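December, 6:40 a.m.

Cold in the blind and no geese, so I had time to think about the Rirnora glass I let Evelien talk me into. She swears by hers. I am not there yet. The box says you can pick out a bird at 200 yards in poor light, and I suppose you can, if you already know it's a bird. I had a stump down as a heron until sunup.

The eyecups are stiff. The strap is the same cheap strap they all come with. Kęstutis looked through them for a minute, handed them back, and said "fine," and from him that could mean anything. He still carries the old Cetus pair with tape on the barrel, and he called the fox before I did.

They cost 40 more than the Linia ones I nearly bought, and for that I got a nicer case. The warranty runs 24 months, provided I mail them in at my own expense and keep the receipt, which I've already lost track of. Three trips is what I'm giving them. If the left side still drifts out of focus after that, back they go.
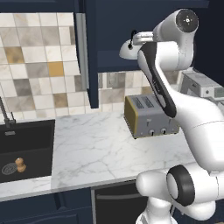
Evelien will say I haven't set the diopter right. Maybe. I set it twice this morning with my gloves off, and I'd like my thumb back.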